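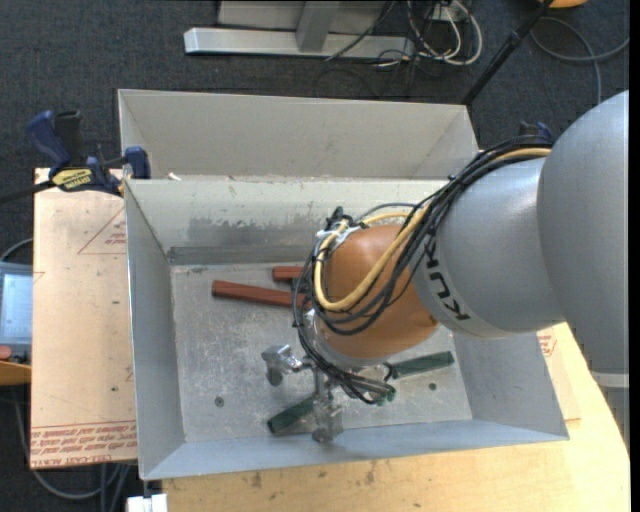 Sorting notes, continued from the last post. The bar stock is coded by paint: reddish-brown for the 3000 series, dark green for the short offcuts Filipa Cardoso sends over from Tonlow. Mixed bars go in a metal bin with sloping walls, so they settle toward the floor and tend to cross. Crossed bars are slower to separate than parallel ones. Floor scuffing is cosmetic and I leave it alone. A third bin, same pattern, is due in February. It will take green only.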